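Barkska Loose Leaf and Bagged Tea Range: Assessment for Shared Kitchens

The Barkska range was assessed in June for use in staff kitchens and meeting rooms. It comprises a breakfast blend, a smoked black tea and a green tea, all supplied by Mägi in cartons of 60 bags or in resealable pouches. Each was prepared with freshly drawn water and tasted both plain and with milk.

The breakfast blend is the most suitable for general purchase. It has a full, slightly malty flavour and remains pleasant after 3 minutes, which is the time printed on the carton. At 10 minutes it becomes harsh, and milk does little to correct this.
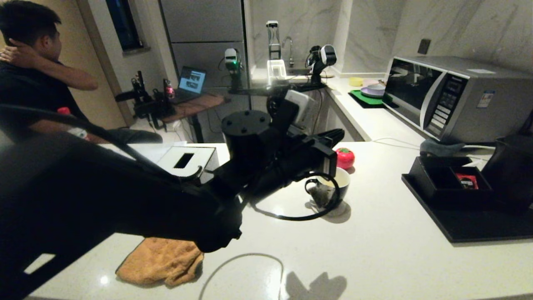 Review: Ilir Nedeljković
Editing: Borislav Golob
Section: Household and Catering

The smoked tea divided the tasting group. Its aroma is strong and lingers in a small room, and it should be stored apart from the other varieties. The green tea requires cooler water. Where only a boiling tap is provided, a wait of about 2 minutes before pouring is advised.

Packaging is adequate. The cartons open cleanly, although the inner lining tears readily and does not close again. The pouches keep their contents in better condition and are preferred for kitchens with light use.

The breakfast blend is recommended. The green tea is recommended with the reservation given above.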